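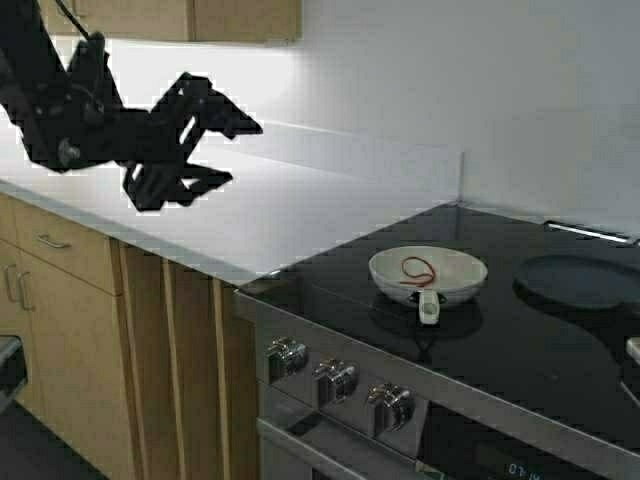

MEDIA RELEASE

Kumen opens its kitchen to robot learners, with a little help from people who cook

6th September

Kumen is very pleased to share news of Clustano, a project that gathers examples of ordinary kitchen work so that robot arms can learn from them. Recording has been under way for a while now in a fully fitted kitchen – cupboards, stove, sink and all – and the team feels it is time to tell our neighbours and supporters how it has been going.

The idea behind Clustano is an old one, really, and anyone who learnt to cook by standing beside a parent or grandparent will recognise it. A person guides the arm through a small job from start to finish, and the movements are saved along with what the cameras saw. Each of these recordings is called an example. The learning system, which we have named Vevix, studies them in batches and then has a go at the job by itself.

So far the project holds 435 finished examples, recorded by 30 people who came to us with all sorts of backgrounds and, we are glad to say, all sorts of habits in the kitchen. Some reach for a pan handle from the left, some from the right, and a few like to shift everything along the bench before they begin. We have kept the lot, and we have also kept the slow and clumsy attempts, clearly labelled, as Vevix needs to see how a person recovers from a poor start.

"I thought the stove would be the hard part, but the sink has taken up far more of our time," said Melur Nugroho, who leads recording for Clustano. "Chrome picks up the colour of whatever is near it, so a tap can look quite different from one minute to the next.
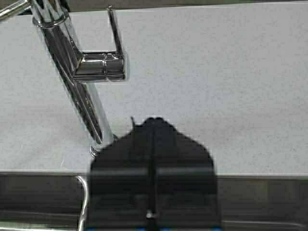 We ended up recording the same short reach over and over at different times of day, and I must say our guides were wonderfully patient about it."

Every example is watched through by a second person before it goes into the collection. That job belongs to Dilani Mollah and her small group at Debnath, our partner in the project, who note where each movement begins and ends and send back anything they can't make sense of.

"People apologise to me for their recordings, and I wish they wouldn't," said Dilani. "If you stopped halfway to think about where to put your hand, I'd like that left in, please."

The next round of recording starts in November, when we hope to add 200 more examples, most of them at the sink and the stove. We would love to hear from anyone who would like to guide the arm for a morning or an afternoon. You don't need to know a thing about robots, and we'll show you the controls and give you plenty of time to practise before any recording begins.

To put your name down, or to arrange a visit or an interview, please contact the Clustano team at Kumen.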